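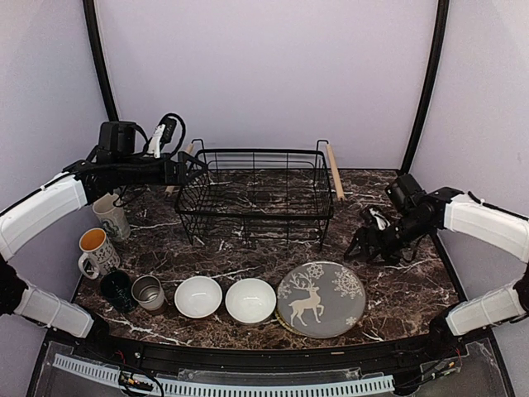

据努里亚·坎特罗（Nuria Cantero）的看法，一门手工装订课能不能长期办下去，在招生启事发出之前就已大致确定，而多数授课者恰恰把这一阶段的工作压缩到了最短。她认为，手艺人转做教学，首先要处理的是定价、退课、材料和教师接替这几件事，教案可以排在后面。

这次访谈于05/10/2021在Ramstead手工艺教学中心进行，主题是该中心面向独立授课者开设的Clornia课程计划。计划针对已有相当制作经验、准备开班授课的装订从业者，内容包括课程设计、收费办法、学员管理以及与场地方的合作。坎特罗自计划筹备阶段起负责课程部分，此前在Geddes独立授课多年。

谈到最初的授课经历，坎特罗表示，当时的收费标准基本参照邻近工作室。“别人收多少，我就收多少，差别只在于我多送一卷线。一个季度结束后对账，扣除纸张、布料、场地和备课时间，所得比在市集上出售笔记本还要少。当时我以为是学员太少，后来把账目逐项列出，才看到备课时间根本没有计入成本。”

她把备课时间分为一次性投入和重复性投入。前者包括编写讲义、制作样书、试验不同克重的纸张；后者包括每次开课前裁纸、配线、调制糨糊、检查锥子和压书板。许多授课者只注意到前者，认为课程成型之后便不再有额外支出。坎特罗指出，真正消耗精力的是后者，尤其是裁纸。纸张纹路方向裁错，学员在课堂上无法察觉，书做成后封面却会翘曲，责任仍由授课者承担。

Clornia计划中的示范课程为期两天，学费213欧元，含全部材料。对于这一价格，报名者中一直有不同意见，有人认为偏高，也有同行认为偏低。坎特罗没有回避这一问题。“价格里包含一次补课的机会。学员如果第二天未能到场，可以在下一期补上，不另收费。我们测算过补课所占的座位，并把它计入了学费。不提供补课的课程，价格自然可以低一些，但授课者要准备好应对退款的争议。”

关于退款，中心现行规定由授课者与学员在报名时书面确认。开课前较早提出退课的，退还全部学费；临近开课退课的，扣除已裁切的材料费；开课后原则上不退，可转让名额。坎特罗强调，规定的宽严可以由各人自行掌握，关键在于事先写明，并且对所有学员一视同仁。“熟人来上课，最容易破例。破了一次例，下一次就没有办法向其他人解释。”

报名环节目前通过Wineo系统办理。坎特罗介绍，中心在采用该系统之前，主要依靠电子邮件登记，名单由授课者自行保管，曾出现同一座位重复确认的情况。改用统一系统后，名单、付款与候补顺序集中在一处，授课者可以随时查看，但不能自行改动付款记录。对此，部分授课者起初感到不便，认为对自己的课程失去了控制。坎特罗的意见是，授课者应当掌握的是课程内容与教学进度，收款由中心统一办理，有助于双方在出现分歧时有据可查。

在课程内容方面，计划要求每位参加者提交一份完整的课时安排，并当场试讲其中一段。坎特罗谈到，试讲中最常见的问题是内容过多。“参加者往往希望在一次课里教完平装、精装和科普特式装订，理由是学员付了钱，应当多学一些。可是初学者第一次穿线，光是把线拉到合适的松紧就需要很长时间。课程排得过满，结果是教师替学员完成最后几步，学员带回去的书有一半不是自己做的。”

她建议，入门课以一种装订结构为限，留出足够时间让学员拆开重缝一次。拆线重缝在不少课堂上被看作失误，她则主张把它列为正式环节。学员第一次缝合时注意力集中在步骤上，第二次才开始体会手上的力度。在她自己的课上，第一本书芯使用普通纸，缝完即拆，第二本才换用正式的内页纸。这样安排还可以节约材料，正式内页纸的损耗明显下降。

讲义的编写也是访谈中谈得较多的一项。计划初期，参加者提交的讲义多数接近于教科书，文字详尽，图示却很少。坎特罗要求他们把讲义放在操作台上，一边缝一边看，凡是需要停下来翻页寻找的内容，一律重新编排。她说：“学员双手都占着，没有人能腾出手来翻页。一个步骤的文字和图要放在同一面上，字要大，沾了糨糊也能看清。”至于装订史、材料来源等背景知识，她建议另行成册，供学员课后阅读。

每班配备两名教师，是该计划与一般独立授课差别较大的地方。主讲教师负责演示，助教在学员之间巡回，处理断线、漏针等情况。有参加者提出，独立授课者收入有限，难以长期聘用助教。坎特罗承认这一困难确实存在，同时认为可以采取授课者互相协助的方式，今天甲为乙助教，下次乙为甲助教，双方不付报酬，只计课时。她在Geddes授课后期即采用这种做法，并认为由此得到的收获大于节省下来的费用，因为旁观同行授课，能够看到自己平时看不到的问题。

“我一直以为自己讲得很慢，”她回忆说，“直到有一次给别人当助教，听她讲同样的内容，我才知道什么叫慢。她每讲完一步就停下来，把手放到桌上，等所有人抬头，再讲下一步。这个动作我后来一直沿用。”

对于线上课程，坎特罗的态度较为审慎。中心曾收到不少咨询，希望将Clornia课程录制后公开销售。她认为录制课程适合已有基础、需要学习某一种具体结构的学员，对初学者则效果有限，主要原因在于糨糊的稠度、线的张力和折纸的力度都难以通过画面传达。中心目前的做法，是向已完成面授的学员提供录制内容，作为复习资料，不单独出售。她同时说明，这是现阶段的安排，今后如有合适的教学方式，中心愿意重新讨论。

在规模问题上，中心为全年各期课程设定的名额至多157人，其中包括入门课和进阶课。坎特罗表示，这一上限由场地和教师人数共同决定，并不打算在近期提高。曾有合作方建议在周末加开平行班，她没有同意。平行班要求两位主讲教师的进度一致，而装订课的进度很大程度上取决于学员，强求一致会损害其中一方。

问及课程材料的采购，坎特罗说，中心与授课者之间有一项约定：样书所用的材料，必须是学员课后能够自行购得的。过去有授课者使用存量不多的手工纸制作样书，效果出色，学员回家后却找不到同类纸张，随后来信询问，授课者只能逐一答复。现在的讲义末页附有材料清单和替代材料说明，由授课者在每年四月核对一次，停产或更名的品种予以更正。

针对皮革类材料，她的意见更为谨慎。入门课不安排皮面装订，削薄皮边需要专门刀具，也需要较长的练习时间，放在短期课程中既不经济，也难以保证安全。进阶课中可以设置，但需单独收取材料费，并要求学员提前了解刀具的使用规则。

访谈还涉及授课者与作品销售之间的关系。不少从业者担心，教会学员之后，自己的作品会失去买主。坎特罗认为这种担心缺乏依据。据她观察，上过课的人更清楚一本手工书需要多少工时，对价格的接受程度往往更高，其中一部分人后来成为固定的订购者。她也提醒授课者，不宜在课堂上推销作品，可以将样书陈列出来，由学员自行询问。

关于授课者之间的版权问题，中心的规定是讲义文字与图示归编写者所有，装订结构本身属于公共知识，任何人均可教授。计划开办以来，曾有参加者就讲义相似提出申诉，经双方当面核对，确认相似部分为通行的步骤说明，其中一幅示意图则由使用者自行重绘。坎特罗认为处理结果是妥当的，同时建议授课者保留讲义各个版本的底稿，以备核查。

在谈到授课者的评价时，坎特罗对课后问卷的作用有所保留。问卷通常在课程结束时发放，学员手中拿着刚刚完成的书，评价普遍偏高，对改进课程帮助不大。她更看重的是课后一段时间的回访，问题也很简单，即是否又做过一本，在哪一步遇到了困难。“如果多数人都停在同一步，那就是我那一步没有讲清楚，要改的是讲义和演示。”根据回访情况，入门课中关于书脊上胶的部分已经重新编写，演示时间有所延长，并增加了晾压环节的说明。

下一阶段，Clornia计划拟增加有关修补旧书的内容。坎特罗说明，该部分仅限于学员个人藏书的简单加固，不涉及有文献价值的古籍，授课者须在报名页面上注明这一限制。具体课时和收费尚在讨论之中，确定后将通过Wineo系统公布。已经提交过课时安排的参加者可沿用原有材料，只需补交修补部分的试讲提纲。

联系我们　|　版权所有 © Ramstead手工艺教学中心　|　返回顶部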